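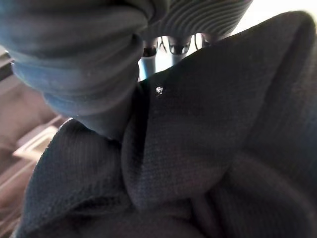

Dark knit at close quarters. It wants its own pile.

Sorting the bedroom basket without losing an evening to it

by Mirjam Riedl

Filed under: Home & Laundry > Bedrooms

Print this article | E-mail to a friend

Every bedroom basket is a record of decisions put off. There is the shirt you wore for an hour, the thing you meant to mend in August, and the jumper that isn't dirty enough to wash or clean enough to go back on the shelf, and so lives in the basket as a sort of lodger. What follows is the method I have taught at Rellenport for long enough to have stopped believing in any other. It takes 20 minutes the first time. After that it takes 15, provided you don't stop to try anything on.

You need the basket, a made bed and somewhere to put rubbish. You don't need labelled bags, a folding board or the little pegs with faces on them.

Step 1. Make the bed

Yes, first. The bed is your worktop, and nobody can sort on a heap of pillows and twisted sheet. Pull the duvet flat right down to the foot end and smooth it once with your forearm. If you are changing the bedding the same day, sort the basket before you strip the bed. I have watched people do it the other way round and end up with a clean cardigan inside a dirty duvet cover, where it stayed through a full wash at 60.

Step 2. Put the basket at the foot

Stand it on the floor, close to the corner of the bed. A low, wide basket is the best sort for this job. Tall ones look smart in the shop and then you spend your life with your head in them. Wicker is fine, though run a hand round the inside now and again and trim any end that has worked loose. One pulled thread in a fine knit will cost you more than the basket did.

Step 3. Lift one thing at a time

Take it by the top, hold it up and let it hang. For a shirt that means the shoulders, for trousers the waistband. Hanging the thing up in front of you shows which way out it is, whether a sleeve has gone up inside itself, and whether there is a mark on the front that you have been politely overlooking. 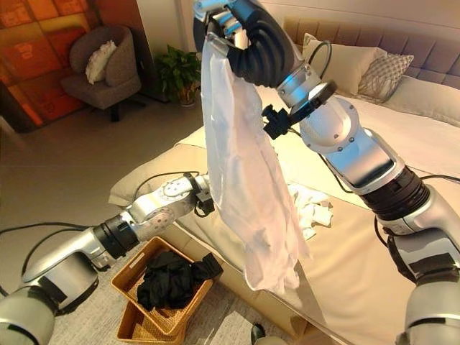

Home Matters, no. 5, p. 15

Thin white things deserve a second look. Hold them where light can come through the cloth and you will see the thin patches, the yellowing under the arms and the small hole that is going to be a large hole by the weekend. Mend before washing, not after. I know. I don't always do it either.

Step 4. Make the piles on the bed

Whites go nearest the pillows, colours in the middle, darks at the foot. Alina Pană, who shares the course with me, has them exactly the other way about and is wrong, but her washing comes out the same as mine, so choose an order and keep to it.

Dark knits get a corner to themselves. Charcoal and black show up every scrap of fluff the rest of the wash sheds, and a waffle texture hangs on to it like a grudge. Turn them inside out now, while they are in your hands. Anything navy can go in with them if it has been washed a few times already. New navy goes in alone and is not to be trusted.

Step 5. Deal with the things that aren't laundry

There will be some. Baskets attract wrappers, carrier bags, tissues, receipts, single earrings and the packaging from whatever you bought last. White on white is the trouble here: a tissue will lie quietly in the folds of a vest until it reaches the machine, whereupon it joins everything. Shake each white piece over the basket before it goes on the bed, and squeeze the pockets. 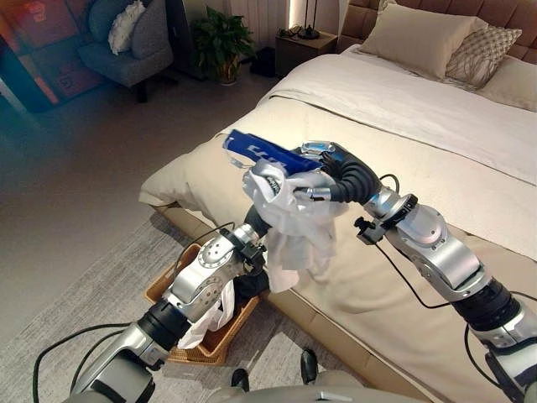 Lernbridge Adult Learning — Home Skills Section

Look at the tags while you are about it. Most of us read a care label once, in the shop, for the price. If it says hand wash, start a hand wash pile, and be truthful about whether you are going to do it. My own hand wash pile has been resident on a chair since before I wrote the first version of this page.

If you find something with printing on it, keep it off the wash piles until you know what it is. Printed clothes go inside out with the colours. Printed packets go in the bin, unless they have something in them, in which case put them on the bedside table and decide later like everybody else.
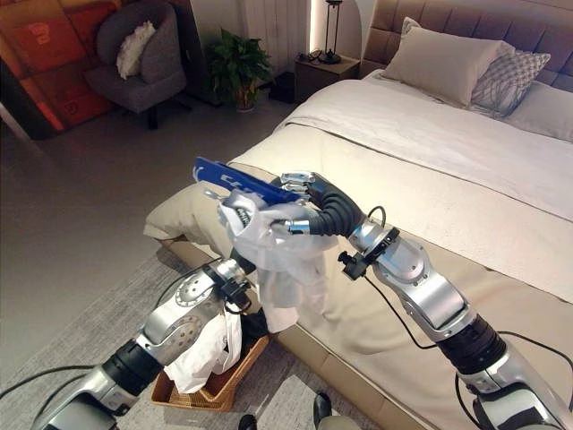
Step 6. Empty the basket properly

When the piles are done, tip the basket up. The bottom will give you a sock, some grit and a coin if you are lucky. Wipe the inside with a barely damp cloth and leave it to air. Wicker that is put away wet goes musty and shares this with your shirts.

Step 7. Carry one pile, and only one

Take the pile you are going to wash now. The others go back in the basket in reverse order, so that the next load is on top. Leaving them on the bed as a reminder works until bedtime, when they become a heap on the floor and you are back at Step 1.

If your machine came with a Jevley or Wieser booklet, check what it says about load size before you fill the drum to the door. Mine was in a drawer under 300 takeaway menus, and it was quite firm on the subject.

Page last revised 5th June

Related in Home & Laundry

Fitted sheets: folding them, or giving up gracefully
Getting candle wax out of a duvet cover
Wicker, cane and rush: what to wipe and what to brush
Bobbles on knitwear and how to shave them off
Course notes: ironing a shirt collar first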